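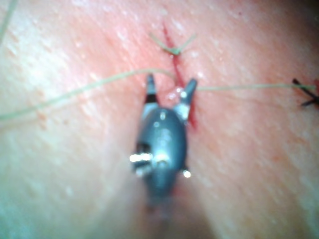
*Pinza abierta junto a la incisión, con un nudo verde ya atado sobre la línea roja.*

# Consejos de taller: qué comprar y qué dejar para después en un banco de sutura robótica

17 de mayo de 2022

El brazo suele llevarse toda la atención del presupuesto y casi todos los problemas vienen de lo demás. Estas notas salen de montar el banco de prácticas de Plarnlow y de revisar los gastos del primer periodo con Theresia Gruber, que lleva las compras. Sirven igual para un taller pequeño que para un laboratorio docente.

## Antes de pedir ofertas

- Escriba en una hoja la tarea exacta: puntos sueltos, sutura continua, solo anudado. Cada una pide un instrumental distinto.
- Mida la mesa y el paso de la puerta. El controlador ocupa sitio y necesita aire por detrás.
- Pregunte por el precio de los repuestos en la misma oferta. Si el proveedor los presupuesta aparte, compare el total de los dos papeles.
- Pida el plazo de entrega de las pinzas por separado. El brazo puede llegar en marzo y las pinzas bastante después.

## Pinzas

Compre 2 del mismo modelo. Una trabaja y la otra espera limpia en su caja. Con una sola, cualquier revisión para el banco entero.

Las mandíbulas y la articulación de la muñeca son lo que hay que mirar con lupa. Al recibirlas, abra y cierre despacio, compruebe que las dos mandíbulas recorren lo que dice la hoja técnica y que no hay holgura lateral en el pivote. Anote el número de usos desde el primer día. Nosotros revisamos cada 100 sesiones, aunque el instrumento parezca en buen estado.

No mezcle pinzas de disección con portaagujas para ahorrar. Una punta fina sujeta bien el hilo y mal la aguja, y al forzarla se acaba pagando un juego nuevo.

## Hilo

Para practicar conviene un color que se separe bien del fondo. El verde se distingue con facilidad de una superficie rosada y de la línea roja de la incisión; el negro también, salvo en las zonas con poca luz. Tener los dos ayuda cuando hay que diferenciar puntos en una misma pieza.

- Pida una caja de cada color antes de comprar al por mayor.
- Guarde los sobres cerrados y en horizontal. El hilo que sale muy rizado se maneja peor.
- Decida con qué longitud se cortan los cabos y póngalo por escrito junto al banco.
- Los restos de hilo se retiran al terminar cada pieza. Un trozo suelto en el campo confunde a quien mira la pantalla.

## Material de práctica

Es el gasto que más se queda corto. Una pieza admite varias incisiones, pero los bordes se desgarran si se cose siempre en la misma zona. Calcule las piezas por sesión y no por alumno.

Si trabaja con material humedecido, incluya en la compra bandejas con reborde, paños absorbentes y una funda para los cables que pasen cerca. La funda de Ernar nos cabe justa; en la próxima pediremos una talla más.

## Luz y cámara

Una superficie brillante devuelve la luz en puntos blancos, y el metal del instrumental todavía más. Antes de comprar un foco más potente, pruebe a bajar el que tiene y a moverlo hacia un lado. Un difusor sencillo cuesta poco y a menudo basta.

Con la cámara cerca de la pinza, mire la distancia mínima de enfoque. El punto que interesa es el espacio entre las mandíbulas y el borde de la incisión. Si el resto del vástago queda borroso, se puede trabajar sin problema. Fabian Eder prefiere fijar el enfoque a mano al principio de la sesión y no tocarlo más.

## Presupuesto

Estas son las partidas que separamos del brazo, en euros:

| Partida | Importe |
|---|---|
| Pinzas y repuestos | 3.000 |
| Hilo, piezas de práctica y bandejas | 1.302 |

El contrato de mantenimiento con Doherty va en otra cuenta y se renueva con el del brazo - conviene que las dos fechas coincidan. Léalo entero: el nuestro cubre el controlador y los motores, pero deja fuera las mandíbulas y los cables de la muñeca.

## Lo que puede esperar

- Un segundo brazo. Primero hay que ver cuántas horas se usa el que ya está.
- El software de registro de Flovix en su versión completa. Con la básica se guarda el vídeo y se exporta.
- Una mesa a medida. Una normal, pesada y atornillada al suelo, vibra poco.

## Al recibir el pedido

1. Abra las cajas con el albarán en la mano.
2. Fotografíe los números de serie.
3. Monte una pinza y haga un nudo completo antes de firmar la conformidad.
4. Guarde los embalajes de las pinzas, que sirven para enviarlas a revisión.

Las dudas sobre proveedores, a Theresia. Las de montaje y ajuste, a Fabian - mejor con una foto del conector y el número de serie.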